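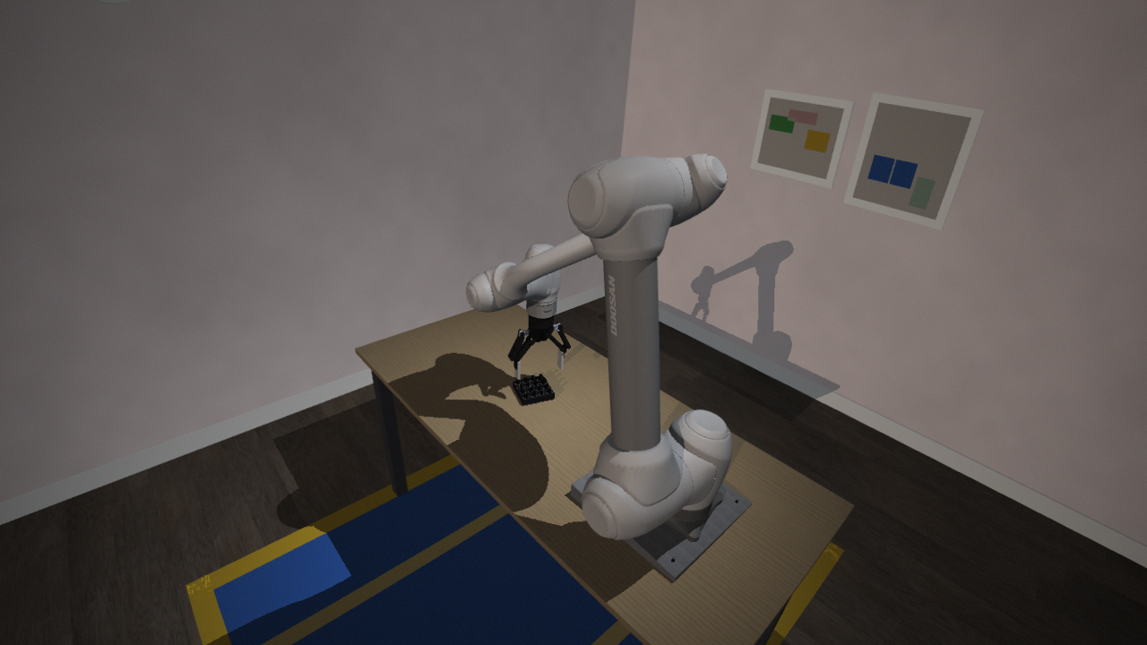
Can the bunk beds go into Wedevano House before the floors are finished?

They can't, and we should stop asking. The floor crew needs the upstairs rooms clear, the finish needs to cure with the doors shut, and a bunk bed is a large object that only gets carried in gracefully once.

23rd July. Brukolbridge workshop, mostly the bed job.

Brândușa called the site first thing, asked the question above, and got the answer above, so I've put it at the top where I'll see it next time I feel inventive. The new order for upstairs is paint, floors, cure, beds, then the dressers. Downstairs is unchanged, meaning it's still waiting on the electrician.

For anyone who opens the notebook at this page: Wedevano House is the family transition home, the old boarding house on the hill. Families coming out of the emergency shelter get a room with a door that locks from the inside and a shared kitchen. We're doing beds, dressers, the kitchen bench and whatever else gets added to the list when I leave the room.

Beds

The test bunk is together. Cornel and I put it up without glue to check the joints and then did our usual scientific load test, which is Cornel lying on the top bunk and reading out complaints. Findings:

The side rails are good. No twist, no creak that I could hear, and I had my ear right on it.

The ladder is too steep. It was drawn to save floor space, and it does, in the sense that anyone coming down it in socks will arrive at the floor very efficiently. I'm moving the feet out by a hand's width and cutting new treads. Deeper ones, flat on top, front edge rounded over. The old round rungs can become coat pegs.

The guardrail is high enough with the thin mattress and not high enough with the thick one. Nobody at the office can tell me which mattress is coming. I asked in May. I asked again this morning and was told that the mattress question is "with purchasing," and purchasing, as far as I can tell, is a woman who's on leave. So I'm building for the thick one. If the thin one shows up, the kids will get a slightly taller fence.

Slats: Cornel wants them screwed down. I wanted them loose so you can lift one out and clean. He pointed out that a loose slat is also a sword. Screwed down.

One thing I got wrong, for the record. I laid out the bolt holes on the left-hand posts as if all the beds faced the same way. They don't. Half the rooms are mirrored, which I knew, and had in fact written on the wall in pencil. Four posts already drilled. I'll plug those and turn them so the plugs face the wall, and if anybody ever finds them they can have my apology in person.

Lumber

Nedelcu delivered. The order was 292 board feet of ash, and the ticket says 292, and the stack looks like it. The quality is another discussion. The top layer was beautiful, as top layers are. Under that, a fair bit of sapwood and some boards with a bow you could shoot arrows with. I sorted it into three piles: rails, slats, and conversation with Nedelcu.

He was decent about it on the phone. He'll swap the worst ones if we bring them back, which means a truck, and the truck is at the site full of drywall scraps. Brândușa says she can have it emptied by tomorrow noon. I've stacked the bad boards by the roll-up door with a note on them. Please don't use them for anything, even something small. I know how that goes. One gets cut for a shim and then we own the lot.

Moisture readings were fine on the good pile. The bad pile I didn't bother with.

Dressers

The count is 31 drawers over all the dressers. I had it down as fewer because I'd left out the one for the staff sleepover room, and staff are also people with socks. That changes the plywood for the bottoms, so there's a new cut list pinned by the panel saw. The old one is in the recycling, where I'd like it to stay this time.

Slides are from Purker. First box opened, and they're the soft-close kind, which we didn't order and weren't charged for. Brândușa called to check because she's an honest person. They said keep them. Before anyone celebrates: the soft-close ones need a bit more room at the back than the plain ones, so the drawer boxes have to come in shallower or the slide fouls on the back panel. I tried one the lazy way to see. It fouls on the back panel.

Shallower boxes it is. Update your drawings in pen, with the change initialed, and don't trust your memory. Mine said fewer drawers.

Tip-over straps: every dresser gets anchored to a stud, no exceptions, and the strap goes on in the workshop so it arrives as part of the dresser. If it goes in a bag taped inside a drawer it'll still be in that bag when the house is a hundred years old. The wall end gets done on site by whoever places the piece. I'd like that person to write the room on a list and sign it. I'm happy to be that person.

Finish

Two sample boards, both ash, both sanded the same. One with the water-based clear, one with the hard oil. I left coffee rings on each overnight, plus a stripe of ketchup and a stripe of permanent marker, which is as close as I can get to a child without involving one.

The oil looks better. It looks a lot better. It also held on to the marker like a family heirloom. The water-based board wiped nearly clean with dish soap and looks a little like a school desk, and I've decided to find that charming. Water-based on anything below adult shoulder height. Cornel is lobbying for oil on the kitchen bench, and I may let him have it if he agrees to be the one who re-oils it.

No spraying in here until the filter on the booth is changed. There's a new one on the shelf over the compressor. It's been there long enough to gather more dust than the one in the booth.

Money

The replacement cutter head for the planer is $899, and I've been putting off writing that number down. The quote's good to the end of the month. We can get through the beds on the old one if we take light passes and don't feed it anything with an attitude. We can't get through the beds and the dressers and the bench. I did the arithmetic on hiring the planing out and it comes to more than the part, and that's before somebody drives it there and back.

I've sent it to Brândușa with a paragraph of explanation. She sent back a thumbs up and then, a minute later, a question mark. Will report which one wins.

Site visit

Went up to the house after lunch to measure the room at the end of the hall again. The drawing says the alcove takes a bunk with a finger to spare at each end. The drawing was made before the new drywall. There is now no finger. There's a fingernail, at the left, near the top.

Options are a shorter bunk, or two single beds against the long wall, or taking the baseboard off behind the posts and letting them sit flush. I like the last one. The site manager likes it less, having just paid for baseboard, but he gave it a long look and said he could hold that piece back. So, hold that piece back. I wrote it on the drywall in that room in large letters, signed, with an arrow.

Also: the stair turn is tight. The long rails will go up if you stand them on end at the landing and think kind thoughts. The assembled headboards won't. Headboards go up flat and get bolted in the room, and that means the barrel nuts have to be reachable from the front. On the test bunk they aren't. Cornel, can you flip the jig?

The kitchen's got its windows in and it's a nice room now. Light from two sides. The bench will sit under the bigger one, and I'd like to raise the seat slightly so a short person can see out over the sill. Will ask before I do it. Or will do it and then ask, depending on how the day goes.

Left to do, not in order

New ladder treads, glue up one and stand on it before cutting the rest.
Plug the four posts.
Bad boards back to Nedelcu, with the ticket.
Booth filter.
Drawer box drawings, pen.
Ask about the mattresses again. Use a different tone.
Find my good marking knife. It was by the bandsaw, and if you've borrowed it I'm not angry, I just want to know it's safe.

Cornel has the keys tomorrow morning, I'm at the dentist. The glue on the small shelf by the sink is the old batch, use the new one under the bench.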